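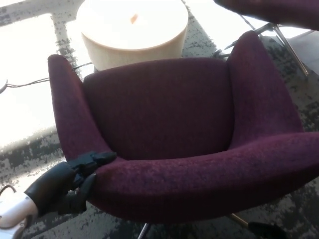
FOR IMMEDIATE RELEASE
2018-05-10

Dakel Opens Sign-Up for Savari, a 12-Week Walking and Sitting-Less Program for Desk Workers

FLOSTTHORPE — Dakel, the community wellness company behind the Toma sleep classes, today opened sign-up for Savari, a program for adults who spend most of the working day in a chair. First groups start next month. Places limited.

Savari is simple. Short walks, standing breaks, a weekly group meeting. No gym membership, no special shoes, no meal plan to buy. Members get a paper log book and a reminder text on the schedule they pick, and they can change the schedule any time by replying to the text.

The program was tried out in Flostthorpe starting in February with 44 office and call center workers. Most had told us at intake they got up from their desks only for lunch and the restroom. By the final week the group was logging an average of 18 minutes more walking a day than when they started. These are self-reported numbers from log books, not a clinical study, and Dakel is not claiming they are. Several members also said they slept better. We didn't measure that this time, may do so in the fall.

"People don't need another lecture about exercise," said a Dakel spokesperson. "They know. What they asked us for was something that fits between two phone calls, and a person to check in with on a bad week."

How it works

Weeks one to four: get up once an hour during the work day. Two minutes is fine. Walk to the far restroom, take the stairs down, stand for a call.

Weeks five to eight: add one walk of ten minutes, before or after lunch. Indoors counts. Malls count, hallways too.

Weeks nine to twelve: a second walk, any time of day, plus light stretching for hips and shoulders. The streches are printed in the back of the log book, with seated versions for anyone who can't get down on the floor.

Group meetings run 45 minutes and are led by a trained coach. Evening and early morning groups both available — lunch hour groups to be added if enough people ask.

Cost

The full program is $399 per person, which covers the log book, text reminders and all 12 meetings. Payment can be split over 3 months at no extra charge. Employers signing up ten or more staff get a group rate, call for details. Current and past Toma members get the first meeting free and can decide after that.

Who can join

Anyone 18 or over. People with a heart condition, recent surgery, or problems with balance should talk with their doctor before starting. Same goes for anyone who is pregnant. Coaches can't give medical advice and will not try to. Members who use a cane or walker are welcome, the coach will adjust the walking targets at the first meeting.

What's next

Dakel expects to run some three rounds a year in Flostthorpe, and is talking with employers outside town about on-site groups. A Spanish language log book is being printed now and should be ready in time for for the first meetings. A large print version is ready already — just ask at sign-up.

Sign-up is at the Dakel front desk in Flostthorpe or by phone during office hours. Online sign-up to follow, we'll send a note when it's live.

About Dakel

Dakel runs small-group health classes for working adults. Its programs cover sleep (Toma) and daily movement (Savari). Based in Flostthorpe.

Media contact: Dakel Press Office, Flostthorpe. Interviews with coaches can be set up on request, please allow two working days.

###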